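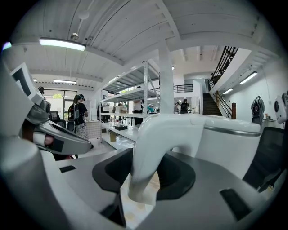

The Long Lights

Henryk Gajewski left all the lights on again, every tube of them, and I came in grumbling about the bill before I'd even put my bag down. You know how a white room gets at that hour – ceiling, walls, the big crossbeam, all of it humming at you like the inside of a refrigerator.

"You'll go blind in here," I said.

"I'm looking for something," he said, from somewhere under the stairs.

It was a bead, of course. His mother's, off the string that broke back in March, and he'd been finding them ever since in the cracks and corners of the old Trallow building. He had 298 in a jam jar. He wanted two more, and he wouldn't hear a word about Mrs. Śliwiński's button shop, where they have a whole drawer of the things!

So I got down on my knees beside him, in my good pants, and we worked our way along the wall. By 11 we had found a dime, a dead moth and a very nice pencil.

"Tomorrow, then," said Henryk, and went to put the kettle on.

I reached for the switch, thought about it, and left the lights alone.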